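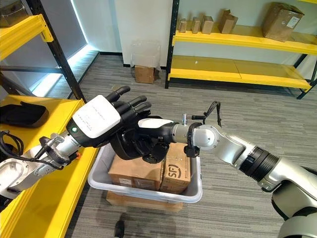 Two cardboard boxes in a gray bin.

Home | About | Archive | Older posts | Contact

The box problem

3 Jan 2026

Print this post | E-mail this post

I moved apartments in the fall and I'm still living among cardboard. I don't mean I haven't unpacked. I unpacked in a week, like a champion. I mean I can't get rid of the boxes themselves, and I have now spent part of a holiday break thinking about why.

Some of it is my upbringing. My mother kept a closet of boxes, nested by size, and if you needed to mail a lamp she could produce a box that had been waiting 18 years for that lamp. It was the closest thing we had to a family trade. When I left for college she gave me four good ones, flattened and tied with string, and I think she was a little choked up.

So when the movers left I folded everything and stood it behind the bedroom door, where it could fall on me. Then the holidays came and the supply doubled. I ordered a single spice jar from Taven and it arrived in a box that could have held a small dog, along with 30 feet of brown paper, which I have also kept.

My friend Tegwen Wogan came over on New Year's Eve and asked if I was insulating. She moves every other year and gives her boxes away on the curb the same night. I told her that the one from Stidell was double-walled and had hand holes. She looked at me the way you look at a man who has told you his bowling average.

I did try. I put up a notice in the lobby – free boxes, clean, various sizes – and got a knock from Victor Nzioka on the third floor, who took two and came back an hour later to return one because it was "more box than I needed." I respected that. I also put it right back behind the door.

The building recycling takes cardboard, but only if it's cut down to fit the slot, and the slot was clearly designed by somebody who had only ever received postcards. I went down with a kitchen knife and did three boxes in over 60 minutes. My hand hurt until the next morning. There's a proper cutter you can buy for this. It ships in a box.

I have a rule now for January. Anything with a torn flap goes, anything with more than one old label goes, and the microwave box stays until the warranty runs out. Under this rule I have so far parted with five. The Stidell box I've moved to the top of the closet, with some smaller ones inside it, by size.

My mother called yesterday and I mentioned it in passing. She wanted to know if it still had its hand holes.

Print this post | E-mail this post

Older posts | Archive | Home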